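[vukthorpe-home] Re: Big wicker basket, to line or not to line?

From: Gillespie Drummond
To: vukthorpe-home list
Message 3355

Dear Marijke, and hello to everyone else on the list,

I meant to answer you the same evening and then supper happened, and then the phone, so please forgive me! I've kept your message below in pieces so I can go through it in order, or I'll wander off and forget the part you really wanted to know.

Marijke Verbeke wrote:
> I have inherited my aunt's big wicker basket and would like to use
> it in the hall for scarves, hats and the blankets. It is a very
> pale one with flat strands, and the inside catches on anything
> knitted. Do people line these, or is that asking for trouble?

It sounds like a cousin of ours. We have a big pale one too, somewhere between off-white and cream, and it's made of thin flat strands, which I've always found kinder to wool than the round kind. The weave on ours is very tight, and I suspect that's why it has put up with our family for so long. I'm putting in a picture so you can hold it up against your aunt's.

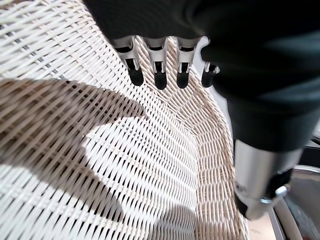 Inside the big basket, showing the over-and-under weave.

If yours has those same slanting ridges, run your palm over them slowly in both directions before you decide anything. Going one way you'll hardly feel it, and going the other way you'll find every split end in the thing. I keep a pair of nail scissors and a scrap of very fine sandpaper in the kitchen drawer for exactly this (the scissors for the long whiskers, the sandpaper for the stubs, and a light hand with both). You may find that half an hour of this is all the basket needs, and then you can skip the lining and keep the look of the wicker, which to my mind is the whole pleasure of owning one.

> My neighbor says felt. My sister says an old cotton sheet. I have
> a roll of Feltuline left over from the chair cushions and would
> rather not buy anything.

I've used Feltuline, and it's nice stuff, but for hats and scarves I'm with your sister. Felt holds on to lint like you wouldn't believe, and once a mohair scarf has been in there a winter you'll be picking at it until July. Cotton comes out, goes in the wash, and goes back. What I would do with the Feltuline is cut a piece for the bottom only, so the weave doesn't get scuffed from whatever lands in there, and let the sheet hang loose over it up the sides.

For holding the sheet in place, please don't staple! Mingxuan Shen wrote to the list about this once, after stapling a liner into a picnic hamper and then having to pull the staples out again, and a good deal of the rim came with them. I sew 4 cotton tapes to the hem, long enough to go through the weave just under the rim and tie in a bow on the outside. You can get a blunt darning needle between the strands if you wiggle it and don't hurry.

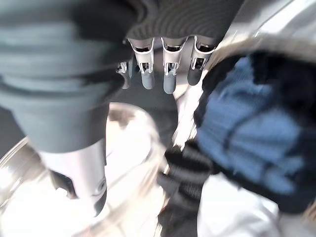 The other thing about tapes is that you can undo them when the basket wants cleaning. I do mine twice a year with the soft brush on the vacuum cleaner, and then a cloth wrung out as hard as I can wring it. Milan Nijs swears by a little dish soap in the water and I don't argue with him, his baskets look lovely, but I've never found I needed it. Dry it in the shade with the window open. I left a small one on the back step in full sun one summer and it creaked like a ship forever after.

> Also, is it silly to put it on the bottom of the Standberg shelf?
> It just fits, but I have to drag it out each time.

Not silly, but I wouldn't, and it's the dragging that worries me. The bottom edge takes all of it. We had ours on the low shelf in the hall for two winters and I was forever tugging it by the rim, and in the end I moved it next to the bench, where people can drop things in as they come through the door. They do drop things in, too, where before it was all on the banister. If it really has to go on the Standberg, Desmet used to sell a thin cork mat by the length, and a strip of that underneath would let you turn the basket out by its corner. Till Meinecke may know if they still carry it, he was in there for shelf liner not long ago.

As for the blankets, I'd roll them and stand them on end instead of folding. You can pull one out without upsetting the rest, and the hats can sit on top. Gloves I gave up on. They sink. Ours live in a shoebox on the windowsill now.

Do write and tell us what you decide, and if you get as far as the tapes and find you're short, I have most of a reel here that I'd be happy to mail you.

Warmly,
Gillespie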